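### 3.2 Patch notes and the return of players

The second part of our study concerns the patch notes of Traltano, a mobile strategy game by the studio Noltine. We collected all notes published between the opening of the test server in March and the update of 6 Jun 2019. Each change was stored as one entry, and this gave 3666 entries. We put them in four groups: heroes, items, maps and repairs of errors. An entry that touched two groups was given to the one named first in the note.
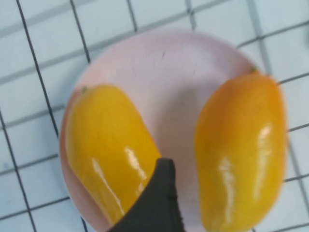

**Figure 1.** Two mango-shaped fruits side by side on a pale pink plate.

For the survey we invited 1000 players through the forum Kitoser, and 429 of them completed all the questions. Players who had stopped for one month or longer were asked which change, if any, had made them return. The most frequent answer was a change to a hero they had used before. New skins were named less often than we expected, also by the players who had bought them in the past.

The length of the notes seems to matter too. In notes of more than 500 words, many players said that they read only the part about their own hero. Some of them learned of a weaker skill only during a ranked match, and they described this as unfair although the change had been announced.

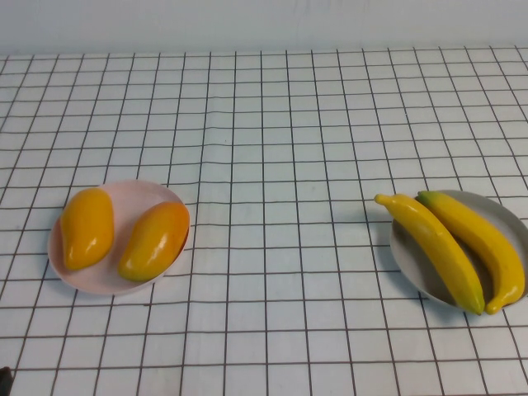
**Figure 2.** Table with a white grid-patterned cloth and a round, shallow plate on the left.

We must mention one limit of this method. The members of Kitoser are mostly experienced, and beginners may read the notes in a different way. The same question is treated for the console version, Kárason, in Section 4.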